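The Case for a Little Gold

Josefina Paredes has spent 28 years buying furniture that other people find too fancy, and I came away from her house in Zavstead completely converted. Black and gold! In a sitting room! I'd always thought of it as hotel lobby stuff, but a console table with the thinnest line of gold along its apron turns out to be a friendly thing to live with.

She found hers at a Badareck estate sale one September and talked the seller down to 80 dollars. The settee came later, and so did the rug -- big round flowers, plenty of dark red -- which she loved on sight and worried over for weeks. Would it fight the patterned seat cushions? It doesn't. Her rule is to let the patterns differ in size and share a color or two.

"Start with the floor," she told me, pouring more coffee. "Then add plants until your sister complains."
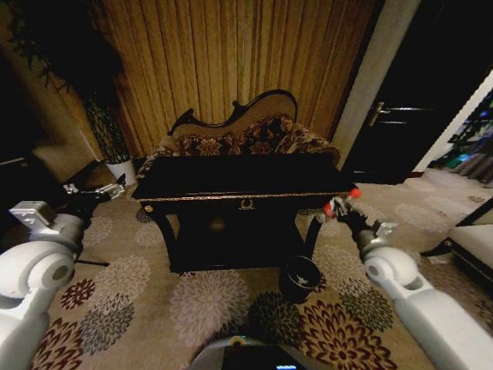 The black console and carved settee in the Paredes sitting room, Zavstead.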